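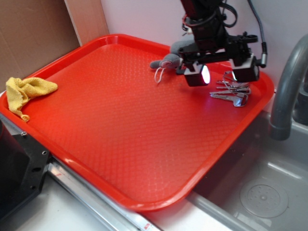

Tray clutter benchmark: grasp proposals on glossy surfaces

triveck_user
Posted Sunday, April 9, 2023

I have been trying to reproduce the clutter result from the Kurton report and I am not getting there. Setup is a single arm, two-finger gripper, a fixed side camera plus the lights on the fingertips. Objects go on a red plastic serving tray on the counter by the sink. Current set is a small yellow towel, a plush mouse and a bunch of keys on a ring.

The policy was trained on 3495 demonstrations, of which 902 were on the tray. The rest were on bare worktop. Evaluation is 857 attempts, same three objects, positions shuffled by script. The towel and mouse behave much as the report says. The keys do not. The gripper goes to a point on the tray next to the keys, closes, lifts, and reports a grasp.

My first guess is glare. The tray is shiny and there are bright patches under the arm. Has anyone run this with the fingertip lights off?

larch_and_co
Yes, on a Larside arm with a similar gripper. Turning the lights off moved the failures about but did not reduce them. With the lights on, the false targets sat on the reflections. With them off, they sat wherever the room light landed. I would not spend a week on it.

What does your grasp detector use? If it is only finger width at close, thin metal will fool it both ways.

triveck_user
Finger width plus motor current. Threshold on width is the default from the Triveck driver. I take the point about keys being thin, but these are false positives with nothing between the fingers, so the width should read as fully closed.

oddjob77
Should, yes. Check the zero. Mine drifted over a long session and "closed" was reading as a few millimetres open. I now re-zero every 11 attempts. That took away most of the false grasps before I had touched the model.

triveck_user
Re-zeroed and re-ran part of the set. False reports are mostly gone. The aim is still wrong, so now it fails and knows that it fails. Better, but still a long way from the report.

pell_mell
I don't think this is glare at all. Look at what the tray floor is: a fine diamond grid. Keys lying flat on that are a lot of small bright edges on top of a lot of small bright edges. The towel is a different colour from everything else and the mouse is a grey lump with some height to it. The keys have neither. Try a smooth tray of the same colour.

larch_and_co
A smooth tray will be glossier than a textured one, so you would be changing two things at once. If the keys then improve you learn that texture matters more than glare, fine. If they get worse you learn nothing.

pell_mell
Then put a sheet of matt red card in the tray. Kills the texture and the gloss together. If the keys are still missed after that, the surface is cleared and it's the data.

larch_and_co
That I would agree with.

oddjob77
Also a question about the script. Does it keep a minimum gap between objects? In your picture the mouse is tucked in behind the gripper and half hidden by the arm, with the keys close by on the other side. From that side camera the arm hides a fair bit of the tray on the way down. The Kurton people had the arm move out of view before each proposal, as I read it. It is in the appendix and easy to miss.

triveck_user
There is a gap in the script but it is small. As for the arm, I take the proposal image at the start of the descent, not with the arm parked. I had assumed the later image was better for being closer in time.

oddjob77
That will do it for anything near the base side. Park, take the image, then commit.

pell_mell
Disagree that this explains the keys. In the picture they are in plain view, lower right of the gripper, nothing in front of them. If occlusion were the main problem the mouse ought to be the one failing, and the original post says the mouse is fine.

oddjob77
The mouse is large enough that half of it will do. You can close on any part of a soft toy and get it. Keys fanned out on a ring give you far fewer good places to close. I am not saying it is the only cause.

triveck_user
Update. Ran the arm-parked version and the matt card version separately, then both together.

Parked only: keys improved, mouse slightly better as well, towel unchanged.
Card only: keys improved by more than that. Proposals now land on the ring or the heads of the keys, hardly ever on bare tray.
Both: little better than card only.

So the surface accounts for more of it than the camera timing, at least here. I can't separate gloss from grid with this test, as larch_and_co will say.

larch_and_co
I will say it. You also can't compare with the report any more, as they didn't line the tray. The useful number is still the unlined one with the arm parked.

triveck_user
Agreed, and that is the one I will quote. Next step is more tray demonstrations with small metal items — cutlery, coins, a different key ring — and no card.

krajewska_bench
Before you collect more, look at the split. 902 tray episodes sounds fine, but how many of them have keys? We had the same complaint on the Krajewska set and the metal items were nearly all on worktop.

triveck_user
Good question. The object labels are in a separate file and I haven't joined them up yet. Will do that first and post the split.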